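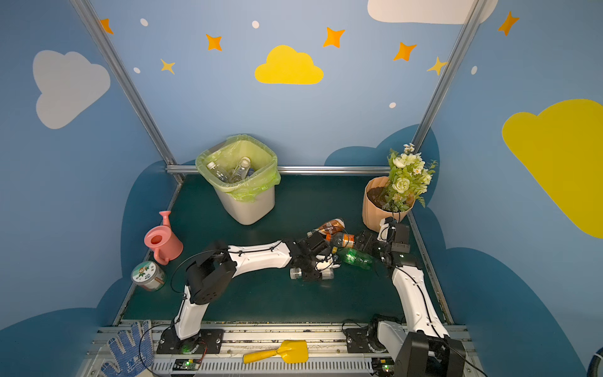 Plastic bottles and household odds and ends on a green floor panel.

Saliba to Charge Deposit on Bottles, Again

April | By the Pikora Courier staff

Print this story | E-mail this story

Saliba will bring back its bottle deposit this summer, 3 years after dropping it on the grounds that people were using it.

Shoppers will pay a few cents extra per bottle and get them back at one of 2 return counters, both on the far side of the river. The town's hauler, Druresis, expects more than 700 bags a month. Its storage shed holds 250.

A spokesman said the company was "looking at the shed."

Tiltero, the grocery on Main Street, has asked to be left out, citing a shortage of floor space. It opened a second candle aisle in the spring.

The council votes at 7 p.m. Bottled water will be served.

Filed under: Town & Trash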